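Início Fóruns Oficina Manutenção Membros Regras Entrar

Pesquisar no fórum... Pesquisa avançada

Categoria: Robótica de serviço > Manutenção e afinação

Punho do braço a perder a referência na tarefa da loiça

ferrugem_61
Boa tarde a todos. Ando há duas semanas às voltas com o braço que temos na copa (mão Tamuno, controlador Jorkus, software já bastante remendado por mim) e preciso de outras cabeças a pensar nisto. A tarefa é a mais parva do mundo: pegar numa caneca, pousar no escorredor, largar. De manhã corre tudo bem. Lá para o meio da tarde o punho começa a dar erro de posição na última junta e o controlador corta. Desligo, espero cinco minutos, volto a ligar, faço a referência e anda mais uma hora.

Já apertei tudo o que era parafuso, já mudei a massa do redutor, já voltei à versão anterior do firmware. O contador marca 2951 ciclos desde a última revisão, portanto nem é uma máquina cansada. Alguém já apanhou isto?

tonelada
Encoder. Aposto o almoço. Tive um igual e era o encoder da junta seis, trocado ficou novo.

ferrugem_61
Era o que eu pensava, mas o encoder tem menos de um ano e o erro só aparece à tarde. Um encoder podre não devia saber as horas, digo eu.

parafuso_moido
Antes de gastares dinheiro: cabos, cabos e cabos! Como é que levas a cablagem para a mão? Por dentro ou por fora? E de que lado do lava-loiça está a base? Põe uma foto, que assim estamos todos a adivinhar.

ferrugem_61
Por fora, que por dentro já não cabe nada depois de eu ter acrescentado a linha dos sensores dos dedos (sim, eu sei, já me ralharam noutro tópico). Fui agora buscar uma foto do braço a trabalhar.
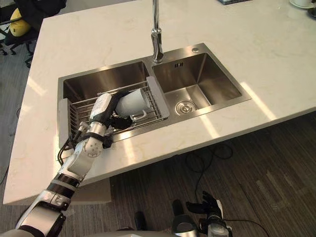 O meu receio com os cabos sempre foi esticarem, por isso deixei folga, e bastante. Passei a tarde toda a olhar para os conectores e nem me lembrei de olhar para o caminho que eles fazem. Agora que me obrigaste a isso: saem em laço ali do punho e caem por cima da borda da cuba esquerda, até à bancada ao lado do braço. Ou seja, estão pousados na aresta da frente do lava-loiça, e cada vez que o punho roda para a caneca aquilo deve roçar no inox. Não sei se é a avaria, mas bonito não é.

parafuso_moido
Pronto, eu nem procurava mais. Folga a mais é tão mau como folga a menos, porque o cabo vai dobrar sempre no mesmo sítio, que é onde encontra a aresta. Vê se há a capa marcada nesse ponto. Passa o dedo, às vezes não se vê nada e sente-se logo. E depois mexe no cabo à mão com o braço ligado mas travado, a ver se o erro aparece no registo.

tonelada
Continuo no encoder. Um cabo partido dá erro a qualquer hora, não escolhe a tarde.

lata_velha
@tonelada olha que não. Condutor partido dentro da capa, com o calor abre, com o frio fecha. Já vi isso em máquinas de embalar dezenas de vezes. E na foto tem sol a bater em cheio na bancada, em riscas, mesmo à esquerda do lava-loiça. Pedra ao sol aquece que se farta, e os cabos andam por ali. Mede a temperatura à tarde com uma pistola de infravermelhos, custa pouco fazer.

tonelada
Calor de uma janela a partir um cabo... está bem. Aquece mais o motor sozinho em meia hora de trabalho do que o sol num dia inteiro.

lata_velha
Não disse que parte o cabo, disse que abre um que já está partido. Lê com calma.

engrenagem
Meto-me só para outra coisa, que não tem a ver com o erro. Tens a caneca deitada de lado em cima do escorredor. É de propósito? Se o programa manda a mão empurrar até sentir contacto, com a caneca assim a pega pode encostar às varetas e o punho leva com uma torção que não estava nas contas. Eu subia a altura de largada um bocadinho e baixava o limite de binário da última junta. No meu, com um suporte da Hosberg para copos, tive de afinar isso à mão durante dias (e ainda hoje deixa um de vez em quando ao contrário, mas pronto!).

ferrugem_61
É de propósito sim, a ideia era treinar várias orientações, deitada incluída. Mas tens razão quanto ao limite, fui ver e estava no valor de fábrica. O escorredor são varetas finas, se a pega apanhar uma a mão não tem como saber. Vou mexer nisso à parte, para não misturar duas alterações e depois não saber qual resolveu.

parafuso_moido
Isso, uma coisa de cada vez. E já agora arruma os cabos que tens no chão, que andam ali aos caracóis à frente da bancada. Eu prendia tudo a uma calha. Uma roda de cadeira passa em cima disso e depois tens avaria nova.

ferrugem_61
Sim, pai :)

ferrugem_61
Atualização. Tirei a braçadeira do punho e passei o dedo como disse o parafuso_moido: há um sítio em que a capa da linha de sinal está achatada, a 392 mm do conector. Medi com a fita e, com o braço esticado para o escorredor, calha na borda do lava-loiça. Com o braço travado mexi nesse ponto e tive o erro no registo à terceira dobra. O conector está bom, o encoder nem lhe toquei.

Encomendei um cabo da Ustolex, daqueles para movimento contínuo. Desta vez vai preso com velcro ao antebraço, com a volta toda para cima e nada pousado na bancada. Quanto ao sol, medi a pedra a meio da tarde e estava morna, não mais do que isso, por isso aí fico sem saber quem tem razão.

lata_velha
Morna chega!

tonelada
Eu só acredito quando fizer uma tarde inteira com o cabo novo. Se voltar o erro, já sabes onde é o restaurante.

engrenagem
Cuidado com o velcro no antebraço, não tapes as juntas. E deixa a volta no punho com raio largo, que a última junta é a que mais roda. Eu faço o percurso todo à mão, devagarinho, com o braço solto, antes de apertar seja o que for.

ferrugem_61
Boa, faço assim. O cabo chega em março, segundo eles. Até lá meti um bocado de manga espiral por cima do ponto achatado e só o ponho a trabalhar de manhã, com alguém ao pé do botão de emergência. Quando montar o novo digo aqui quantas horas aguentou.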